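Relau: recetas caseras transcritas

Ficha de datos, versión 2
Mantenimiento: Yareli Gallegos y Béla Lakatos
Última revisión: 9 de enero de 2025

Qué contiene

Relau reúne casi 900 recetas copiadas de cuadernos familiares, una por fichero, en texto plano y UTF-8. Cada ficha lleva título, ingredientes, pasos y un campo de procedencia que conviene leer con desconfianza: «receta de la abuela» aparece demasiadas veces junto a textos calcados del dorso de un paquete de harina.

Por qué dudamos de las cantidades

Las tazas no están normalizadas. Probamos el conversor Dutus y lo retiramos en septiembre, después de que diera por buena una masa con más sal que azúcar. Quien quiera gramos tendrá que pesarlos en su cocina.
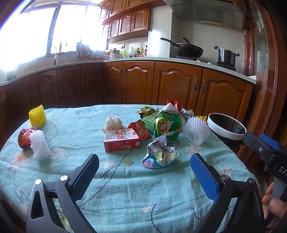 Tampoco nos fiamos de los tiempos de horno. Thérèse Nguyen repitió 15 recetas de bizcocho siguiendo el texto al pie de la letra y cinco salieron crudas por dentro. Los ficheros siguen como estaban, con la marca «dudoso» en el campo estado.

Etiquetas

El campo región lo rellenó quien transcribía, a ojo. No lo usaríamos para sostener nada sobre cocina regional, y menos para dibujar un mapa. El campo dificultad es todavía peor: para Vasilis Delić todo es fácil.

Limitaciones conocidas

Hay duplicados con títulos distintos. Faltan raciones en muchas fichas de guisos. Las advertencias sobre alérgenos son incompletas y no sustituyen la lectura de los ingredientes.

Correcciones

Se aceptan con foto de la página original. Las que dicen «en mi casa se hace de otra manera» van a la carpeta variantes, sin revisar.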